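Kuston Mending Room – second progress report to the Ngubane Fund

Prepared by Ülle Rätsep, project lead
Nov 24, 2022
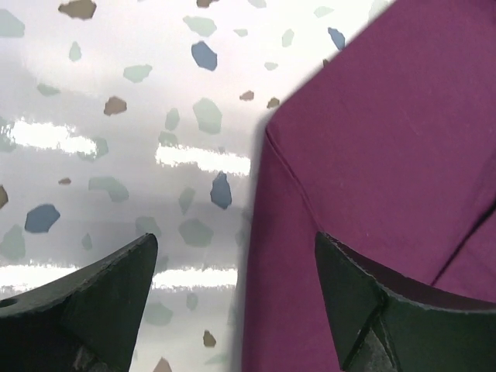

Where we have got to

Thank you for your patience with this one, which reaches you a little later than I had hoped. It has been a busy half year and a good one on the whole, and I would sooner send you a full account than a punctual page of headings.

You will remember that the grant was for two things: a regular mending session open to anyone in Kuston, and a proper beginners' course for people who would like to sew but have never been shown how. The open sessions are now well settled. We have had 600 visits since the last report, with many of the same faces coming back, and a fair number of people who arrived with a torn coat lining have stayed on to help somebody else with theirs. Zips are still by far the most common job, followed by hems and then the knees of school trousers, which come in by the bagful at the start of every term.

The course

The beginners' course was slower to get going. We offered it first in the daytime and hardly filled it, so Shewit Feyisa rewrote the timetable and moved it to the evenings, and 40 people have now finished all the lessons. Shewit teaches it with Si-eun Yeon, who came to us as a learner in January and has turned out to be a wonderfully calm teacher, especially with people who are nervous of the machines.

They have changed the order of things as they went along. Cutting out used to come first and it put people off terribly, so learners now begin with a straight seam on a scrap, go on to a drawstring bag, and only then pick up the big scissors. The cushion cover has been dropped altogether (I was fond of it, but I was outvoted) and there is now a whole evening on altering shop-bought clothes, which is what most people had been asking for all along.

Money

Spending is close to plan. Of the equipment line, £3,604 has gone on sewing machines, an overlocker and two good irons, and the small amount left over will cover servicing in the new year. Thread and needles have cost more than we budgeted. Prices have gone up everywhere, and we had also underestimated how many needles a room full of beginners can get through in an evening – we buy the heavier ones by the box now. Mulugeta Yimer has moved a little across from publicity to cover this, as you kindly agreed over the summer, and the full figures are in his separate sheet.

Fabric has cost us very little. Dallar, the curtain workshop on the ring road, lets us have its roll ends, and families have been generous with sheets and tablecloths.

What has been difficult

Two things, mainly. The room is cold, and in the darker months numbers drop off after the first hour. We have asked the landlord about the heating and are waiting to hear. The other trouble is the waiting list for the course, which stands at 70 names. Hagos Demissie rings people every few weeks to let them know where they stand, and most are very nice about it, but I don't like keeping anybody hanging on for so long.

The next six months

We would like to run two evening groups side by side from January, with Si-eun leading the second. Cirnum Library has offered us its upstairs room at no charge, so the only extra costs would be her hours and a trolley for moving the machines. I should be glad to talk this through before your next meeting if that is useful.

You would also be very welcome to come and see us. The kettle is always on, and if you have anything that needs a button, do bring it along.

With warm thanks from all of us,
Ülle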